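Sagging shelf in a wooden cabinet: stiffen it or replace it?

Forum: Storage and Casework

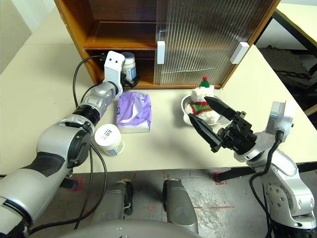
Post 1
latville_joinery
Joined in May

Wooden cabinet, orange-brown finish. One side is open with a shelf board across it, the other has clear ribbed plastic sliding doors. The question concerns a second cabinet to the same pattern but wider, where the open bay has a clear span of 315 mm on the small unit and nearly 2,519 mm across the whole run if I leave out the uprights. I would like to leave out as many uprights as possible. Load is jars and tins. What is the practical limit for an 18 mm board?

Post 2
Umulum
Posts: 338

Sag goes up with the cube of the span for a given total load, and with the fourth power if the load per unit length stays the same. Shelves full of jars are the second case. Double the span and you get sixteen times the deflection. At 18 mm I would stop at 750 mm for solid softwood and 600 mm for particleboard. Your full run without uprights is not a shelf, it is a beam.

Post 3
nowakowski_bench

Agree on the fourth power, disagree on 750. That figure leaves out creep. A board that looks fine in the first week can sag half as much again after a year under constant load. I use 600 for softwood and 500 for particleboard.

Post 4
Umulum
Posts: 339

Creep is why I don't use the 900 that some tables give. 750 already has a margin in it.

Post 5
hullia_shopnotes

Both of you are assuming a bare board resting on pins. Glue a 40 mm deep hardwood strip under the front edge and the span can go well past either number. Fixing the back edge to the cabinet back helps more than people expect, provided the back is a proper panel and is housed in a groove. Stapled hardboard does nothing.

Post 6
latville_joinery

The back is 6 mm plywood in a groove. Can I screw through it into the shelf?

Post 7
hullia_shopnotes

Yes. Pilot holes, 3.5 x 30 screws, one every 105 mm. Clamp the shelf straight before driving them.

Post 8
nowakowski_bench

Note that this makes the shelf fixed. If the heights have to be adjustable, use the front strip alone and keep to shorter spans. Also check the top track if you repeat the sliding doors on the wide one. A top panel that drops 2 mm in the middle will pinch the doors, and plastic panels bow before they slide.

Post 9
latville_joinery

Going with fixed shelves, front strip, and uprights dividing the run into four equal bays. That keeps each one under 630 mm.

Post 10
Umulum
Posts: 340

Fine for solid wood. I would still leave the strip off and save the headroom.

Post 11
nowakowski_bench

I would not. Keep the strip.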